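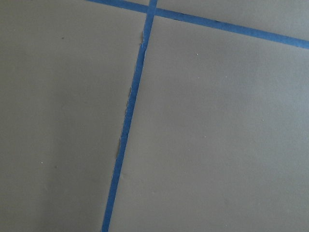

Week 3 handout: Can they do the chores yet?

Short answer: some, slowly, if you tidy up for them first. Long answer is the rest of this sheet. Bring it Sunday, we start from the middle section and I won't be going over the intro again.

Terms first. Chore = a job with no fixed start state. Washing-up is a chore. Spot welding isn't, same part, same place, all day. Most of what gets called "home robot" in the news is really the second sort dressed as the first.

Why chores are hard
- things aren't where you left them
- cloth, bags, cables: shape changes when you grab
- being wrong is expensive (glass, cats, gas hob)
- no one wants to wait four minutes for a spoon

Shop floor is half way between. Bins, trays, loose parts on a bench. Someone sweeps it up at the end of the day. So most honest testing starts there, with one small thing to pick up and a known patch of table to put it on.

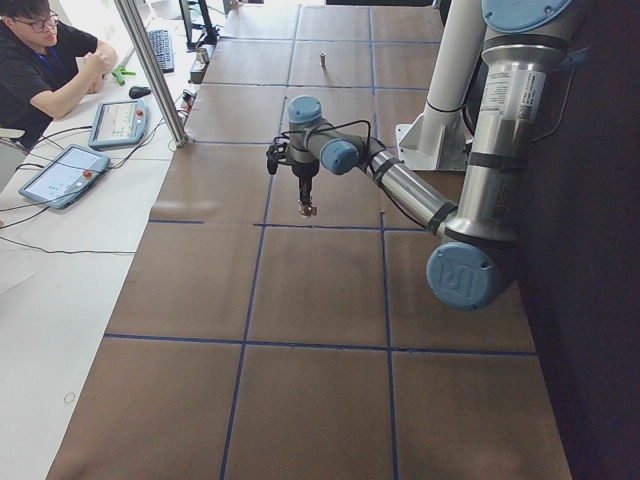

Notes by Kanchan Tripathi, January, revised for second group

Bench work, then. One arm, two-finger gripper, table papered over and taped into cells, a short metal piece standing in one of them. Task as we set it: pick from a cell, place in the cell called out. Sounds like nothing. A toddler does it, badly, but does it.

Figures from the Madia runs, copy these down:
2,396 attempts in all
140 dropped or knocked over
78 of those at the moment of letting go, not the grasp

Look at the last one again. Everybody's essay last year was about grasping. More than half the failures here were in the putting down. Tilt on release, piece sticks to one finger, falls over. Nobody writes papers about putting down (slight exageration, see Tyagi reading, section 3).

What the cells do. They give you a yes/no: in the right one or not. They don't tell you if it was put down nicely. Same with a kitchen, plate "in the rack" might be leaning on a wine glass.

Compare the Revora laundry claim (reading 2). Folds towels. Only towels, all one size, fed in flat. Is that a chore by our definition? Argue both sides, half a page.

Bumura case: shelf stocking at night, person on call for when it gets stuck. Count the person's time or dont you? I say count it. Disagree if you like but show the sums.

For next time
Pick one job you did at home this week. Write every step, incl. the ones you didn't notice doing. Mark where a machine would need you to step in. Readings 2 and 4, skip 3's appendix.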